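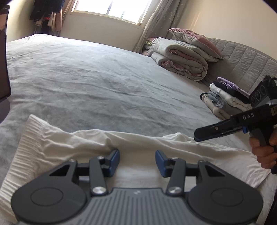 I bought the Sturovora fitted sheet in September after my old one gave up at the corners, and I've been sleeping on it long enough now to have opinions. I got the light gray, and it's a nice soft gray that goes with pretty much everything I own, even the dusty pink pillow and the off-white quilt with the pink trim, which look really sweet against it! It does wrinkle, though. Lay a stack of folded clothes on it and push a white cloth around and you'll see creases all over, so if you want that smooth hotel look you'll be ironing (I won't be).

Review by Yaryna Hnatiuk
September

The good part is the fit. My mattress is on the thick side and the pockets go all the way under, with elastic the whole way around. I toss and turn like crazy and it has popped off exactly once – on the corner I was too lazy to tuck properly. It feels cool when you get in and it's gotten softer with every wash.

Now the gripes. It took some 70 minutes in my dryer the first time, and it balled up and swallowed every sock in the load. Also there's no tag telling you which is the long side, so I put it on sideways every single Friday. I ended up sewing a bit of ribbon on one corner.

I paid $45 and I'd pay it again, but I'd wait for a sale if you need 2. The matching pillowcases are sold separately and I skipped them.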